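霍诺拉诺(Honorano)声乐中心开放日参观记

三月里去了一趟霍诺拉诺声乐中心的开放日。协会通讯上登过消息,说教声乐的会员可以免费报名,上午听课,下午看楼、看谱库,傍晚有一场学生音乐会。回来以后有几位同行问起,我就把笔记整理一下,按当天的先后写。只写我自己到过的地方,钢琴伴奏那一组的活动同时进行,我没有去。

交通

从火车站出来坐公交,到孔孔布(Concombe)路口下,再往坡上走。路牌上写的是"Concombe",当地人读的时候最后一个音节很轻,问路要注意。坡不算陡,但当天下小雨,拖着谱架的人走得比较吃力。中心门口可以短时停车,开放日那天只给送乐器的车用,其余的要停到坡下。

签到从九点开始,在一楼走廊。领到一张胸牌、一份日程、一张午餐券。胸牌上印着声部,我报名的时候填的是女中音,印成了女高音,也就没有去换。日程是双面的,背面是平面图,图上的东侧楼梯和实际的方向是反的,不少人走错了。

上午:变声期男生的课

我选的是变声期专题。这个专题在我们那边很少有人讲,教材里通常是一两页带过去,说少唱、轻唱、等一等。霍诺拉诺的做法是不停课,只换曲目和音域,每节课开头先摸一遍当天能用的音,记在本子上,然后就在这个范围里唱。

示范课上来了一个学生,老师先让他说话,数数,读一段歌词,再从说话的音高往上下各走几个音。中间有一段换声不稳,老师没有让他反复去过那几个音,直接跳过去,在上面用很轻的假声接了一小句。整个过程说话比唱歌多。示范的曲子是一首民歌,移低了小三度,旋律里最高的一个音改写成了同音反复。改谱这件事现场有人提问,说比赛的时候能不能这样改。老师回答说平时上课随便改,比赛要看章程,多数音乐节的民歌组允许移调,但不允许改旋律,所以参赛曲目要另外挑。

我自己的体会是本子很有用。我们一般只记学生练了什么曲子,很少记当天嗓子的状况。他们的本子格式很简单,左边一列是日期,中间画五线谱,标出最低音和最高音,不稳的地方画波浪线,右边写一句话。有的写"感冒",有的写"球赛喊过",有的什么都没写。学期末把本子翻一遍,音域怎么往下移的就很清楚。

还有一点是坐着唱还是站着唱。课上前半段学生一直坐着,坐在高凳上,脚踩地。老师说这个年纪的学生个子长得快,站久了会不知道手往哪放,膝盖锁住,坐高凳能省掉一部分麻烦。到唱完整曲子的时候再站起来。我回来以后试了一次,高凳不好找,普通的餐椅太低,肚子窝着,效果差一些。

茶歇

茶歇在走廊尽头。有咖啡、茶和热水,还有很甜的杏仁饼。我一般上课前后不喝咖啡,要了热水。旁边几位在谈今年各地音乐节的报名情况,说成人业余组的人多了,少年独唱组少了,尤其是二重唱,有的音乐节连着几届开不出来。也谈到评委的书面评语,有的地方已经改成打印,有的地方还是手写,手写的带回家学生看不懂,要老师辨认。

上午第二节:艺术歌曲的语言课

第二节是德语咬字,对象是母语没有长短元音对立的学生。内容比较基础,讲长元音和短元音的口型差别,讲词尾的辅音什么时候发、发在拍子的哪里。用的例子是舒伯特的几首短歌。讲课的老师要求先把歌词按节奏读出来,不许唱,读到能跟上钢琴为止,再加旋律。道理大家都懂,平时课时短,往往跳过去。

有一个小办法我记下来了:让学生用铅笔把词尾辅音圈出来,写到下一个音符的前面去,提醒自己辅音占的是前一个音的时值,不要提前收。初学的人看见单词就在写着的地方收掉,长音总是短半拍。圈过以后,连线也顺了。

课上还发了一张国际音标对照表。表是给歌唱用的,小舌音一栏标了两种读法,注明艺术歌曲里用舌尖颤音,歌剧里看指挥。有人不同意,觉得现在年轻的歌手录音里小舌音越来越多,学生听录音听惯了,老师再去纠正会很尴尬。讨论了一会儿,没有结论,时间到了就去吃饭。

午餐

午餐是冷餐,面包、奶酪、沙拉,有一锅汤。汤偏咸。素食的人要提前登记,没有登记的当天也能换,排队长一点。吃饭的地方很吵,下午还要唱的人最好少说话。

下午:音乐厅和琴房

饭后分组看楼。音乐厅有390个座位,是前几年翻修的,翻修以前座位更多,过道太窄,消防没有通过,就拆掉了几排。舞台不深,放一架三角琴加一个室内合唱团刚好,再加乐队就要用前面的延伸台。墙面做了木条,可以翻转,一面吸音,一面反射。带队的工作人员给我们翻了一组,请一位会员站在台上唱了几句,翻过来再唱。差别听得出来,没有我想的那么大,主要是高音的尾巴长短不同。

钢琴是从克拉斯尼奇(Krasniqi)琴行长期租用的,调律也由他们包。租约里写明每次公开演出前必须调一次,学生音乐会也算公开演出。我们那边租琴,学生音乐会一般不另外调,碰上冬天暖气一开,唱的人就很吃亏。我问了租金,对方说按年谈,没有给具体数字。

琴房在二楼和三楼。隔音做得一般,走廊里能听见里面在唱什么,听不清歌词。每间琴房有一面镜子,镜子都装在侧墙上,正对着钢琴的那面墙是空的。说是正对着镜子唱,学生容易一直盯着自己的嘴,侧面的镜子想看的时候才转头去看,看的是站姿。这个安排我觉得可以学,改起来也便宜。琴房的预约在走廊的本子上登记,每人每天限2小时,考试前放宽。本子上有不少涂改。

谱库

谱库在地下一层,要登记才能进。按声部和语种分架,艺术歌曲和歌剧咏叹调分开,民歌改编单独一个柜子。管谱的人说声乐部分目前编了目的有827种,没编目的还有几箱,是退休教师捐的,里面有很多手抄移调谱。手抄谱不外借,可以在里面看。我翻了一本英国民歌的低音移调,字迹工整,呼吸记号是红笔,伴奏右手有几处改得比原版好弹,估计是给自己伴奏用的。

编目用的软件叫 Skidus,可以按音域检索,输入最低音和最高音,它把合适的曲目列出来。变声期的学生用这个功能最方便,上午那节课里提到的曲目单就是这么拉出来的。缺点是音域要人工录入,旧谱有一部分没有录,检索不到,结果看起来好像曲子很少。还有一个问题是它只认最高音和最低音,不看曲子主要停留在哪个区域。有些歌最高音只碰一下,有些歌一直在上面转,按音域查出来是一样的,唱起来完全两回事。管谱的人也承认这一点,他们在备注栏里加了"偏高""偏低"的字样,加得不全。

复印要按版权规定来。谱库门口贴了一张告示,讲得很细,参赛用的谱必须是原版,评委那一份也是原版,音乐节现场会查。移调谱如果是自己做的,要带着原版一起去。协会的会员对这个应该都熟,新加入的最好看一看,每年都有学生因为复印谱被请下台重新找谱,影响情绪。

座谈

看完谱库回到一楼,座谈的题目是音乐节评分。到场的有教师,也有做过评委的人。主要谈了下面几件事。

第一件是分数要不要公布。有的音乐节只公布名次和评语,有的把分数当场念出来。赞成公布的认为学生和家长迟早会问,不如说清楚。反对的认为一分两分的差别学生会记很多年,评语反倒没有人看。我倾向于不念分数,书面给。

第二件是选曲的难度和得分的关系。章程里一般写着难度不加分,实际上评委听到大曲子,印象总会不同。有做过评委的说他在评分表上先写演唱,最后才看曲名,这样能避开一些。也有人觉得做不到,前奏一响就知道是什么曲子了。

第三件是伴奏。音乐节提供的官方伴奏水平参差,合乐的时间又短,很多老师宁可自带。自带伴奏费用由学生家庭出,负担不小。有人建议把官方伴奏的名单和可以合乐的时间提前登在报名表上,学生自己选。这个建议记下来了,会转给办音乐节的几家。

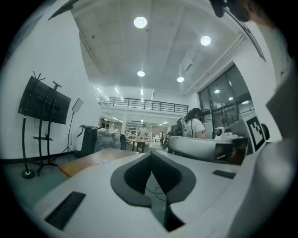
有会员看过初稿后来信说,关于分数的那一段写得太简单。当时会上还有一种意见没有记进去,就是少年组和成人组应当分开处理:少年组只给等第和评语,成人组可以公布分数,成人报名的时候自己勾选愿不愿意公开。信里还说,他们那边的音乐节试过勾选的办法,勾"愿意"的人比预想的多,念分数的环节反而冷清,大家更关心评委怎么讲换气。另外提醒一句,口头评讲的时间要写进日程,不然上一组拖了时间,最先砍掉的总是评讲。

这一条补在这里。我那天坐得靠后,有些发言确实没有听全。

傍晚的学生音乐会

音乐会五点半开始,上半场独唱,下半场重唱和小合唱。节目单印得简单,只有曲名、作曲家和声部,没有歌词译文。外语歌曲多的场次,译文还是应该有,哪怕贴在门口。

独唱里年纪小的几位唱的是民歌和轻歌剧选段,咬字清楚,音量不大,在那个厅里够用。有一位唱布里顿改编的民歌,伴奏比较跳,她节奏一点没有被带走,我觉得是全场最稳的。年纪大一些的学生里,有唱福雷的,有唱亨德尔的。亨德尔那首的再现部加了装饰,写得规规矩矩,气口安排得很好。有一位男中音选的曲子偏重,前半首用力过多,到后面音准往下掉。以他的年纪,换一首晚两年再唱也不迟。

重唱是我比较想看的部分,我们那边开课少。他们有一门重唱课,每两周上一次,要求两个人都会唱对方的声部。当晚有一组门德尔松的二重唱,第二遍反复的时候真的交换了声部,原来唱下方的到了上方,听上去音色平衡变了,配合没有松。门德尔松和珀塞尔的二重唱都适合这样练,音域相差不大的两个女生最合适。一高一低差得多的就不行。

小合唱唱了一首无伴奏的牧歌和一首当代作品。牧歌起音给得偏低,唱到中段又低了一点,结尾和开头对不上,差不多半个音。当代作品有很多同度进入再散开的地方,学生看指挥看得很紧。唱完有掌声,没有返场。

散场以后在门厅里可以还胸牌,领听课证明。证明上有中心的章,需要算继续教育学时的会员记得领,过后补办要写信申请。

几点实际情况

报名要早。听课的教室不大,变声期那一节很快就满了,后来的人只能听走廊里的转播,声音断断续续。

带室内穿的外套。地下谱库凉,音乐厅的暖气到下午才热起来。

自己带铅笔。谱库里不许用圆珠笔,门口的铅笔很短。

想买谱的可以在茶歇时段去看代售的桌子,有变声期用的曲集,还有几本带伴奏音频的练习曲。我买了一本低音移调的民歌集,排版清楚,翻页的位置也合适,纸薄了一点,灯光强的时候背面的音符会透过来。

下一次开放日听说放在秋季,专题是成人初学者,报名办法会登在协会通讯上。我打算再去,主要想听听他们怎么处理成人的呼吸课,以及零基础的人第一年该不该参加音乐节。伴奏那一组如果有会员去过,也请写几句寄来,可以和本文放在一起。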